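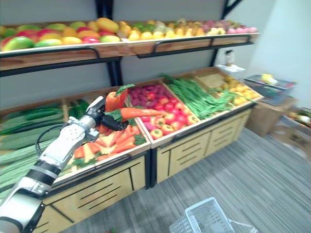
Carrots, cucumbers and a whole shelf of fruit

I do love the carrots on this stand. Long, properly orange and still wearing their green leaves, and one of them is standing bolt upright with its top in the air while another points off sideways over the next crate. Up on the tray it's all fruit: mangoes at one end, then lemons, pears, green apples, and some lovely pink and purple ones down at the far end. The cucumbers get a crate to themselves underneath.

About this gallery

Welcome to the greengrocery corner of my Skorkport pages! I've been mad about fruit and veg displays since I had a Thursday job in a shop at 16, when I was allowed to do the apples and nothing else. I still can't walk past a good one without stopping.

What I like in this stand is the two levels. The tray runs along the top with a black metal rail at the front, and the wooden crates sit below, angled forward so you can see straight into them. It's a very friendly way to lay things out — you look down into the veg and across at the fruit, and there's colour wherever your eye lands.

The mangoes are my favourite bit. There's a big green and red one right at the end, with red, orange and yellow ones behind and beside it, and then everything goes paler as you get to the lemons and pears. I tried the same order at home in May with 2 old trays and a bag of satsumas, and it looked nothing like as good (the satsumas kept rolling into the pears).

Cucumbers lying side by side always please me too. At home mine end up in the fridge drawer pointing every which way.

More on the way: the bread shelves at Flanusel, and the Ornik flower market, which I've promised myself I'll get to early for once — the best buckets are gone by nine.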